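Sarkley's Shared Washroom Gets a Cleaning Rota

The small washroom on the second floor of the Lamont building in Sarkley has a cleaning rota at last, 18 tenants and several strongly worded sticky notes later.

Under the plan, which began in June, the sink gets a wipe at 6 every evening, rim first and bowl last. Julness, the firm that manages the building, supplies the cloths and the laminated sheet on the door.
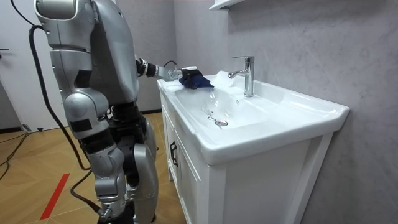 A blue cloth at work on the rim beside the faucet.

The old system relied on goodwill and lasted 31 days. Its successor has a sign-up column, a spare pen on a string and a paragraph on toothpaste that runs longer than the fire instructions.
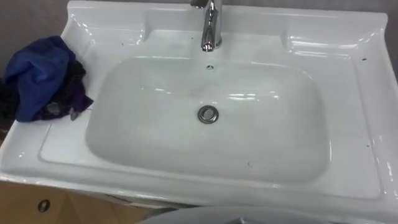
Tenants may swap turns but may not bank them, a rule aimed at the resident who claimed credit for cleaning done last winter. Missed turns mean 2 evenings in a row.
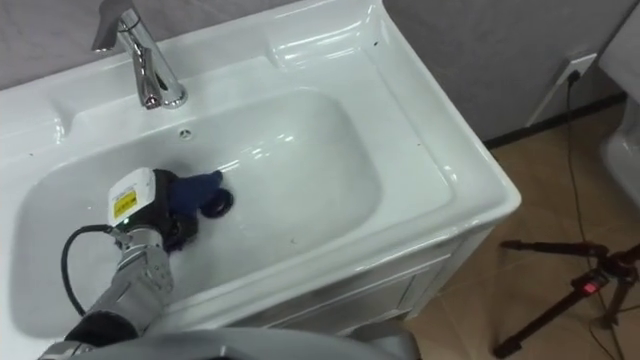 Complaints so far concern the definition of "clean." The Litier Street entrance faction wants every last speck gone. The other side says a basin with a faint brownish mark on its floor and a tiny spot or two on the deck is fit for washing hands. Julness has promised a ruling, along with a second pen, the first having left its string.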